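4. Setting the outlet timer

The Cadano timer replaces one ordinary wall switch. It will run a porch light, a fan, or both if you are feeling lavish.

CAUTION: Turn the circuit off at the main panel before you open anything. The wall switch being down does not count. Neither does "I'm pretty sure it's this one."

1. Switch off the breaker and check the wires with a tester.

2. Remove the old switch plate. If it has been painted over, run a knife around the edge first, or the wall will come along for company.

3. Connect black to black, white to white, and green to ground. The red wire is for three-way switches only (see section 6).

4. Fold the wires back into the box. They will not want to go. Fold, don't stuff.

5. Restore power and hold SET until the display blinks. Wait 90 seconds - the timer is thinking, and pressing more buttons makes it start over.

6. Enter the time, then your ON and OFF hours.

Note: The memory holds up to 40 settings. Most households use two.

Note: Do not load the timer beyond 200 watts. Space heaters are out of the question, however nicely they ask.
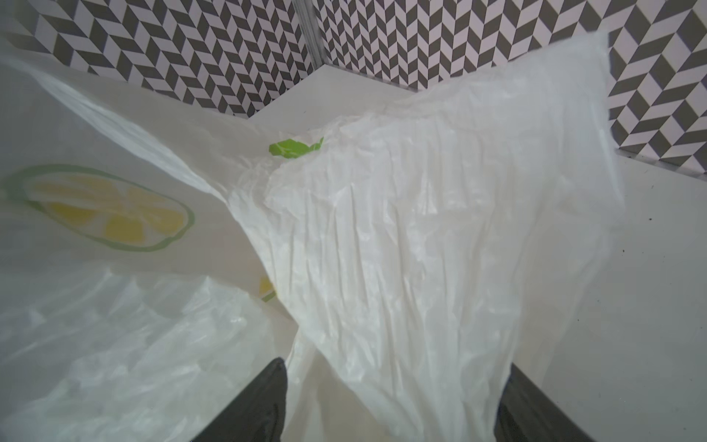

Keep the old switch and its screws until the timer has run a full week, in case you need to put things back. Any spare plastic bag will hold them, whether it's the crinkled white kind you can half see through or one with a big lemon slice printed on it. Write "porch" on it, and put it somewhere you will look.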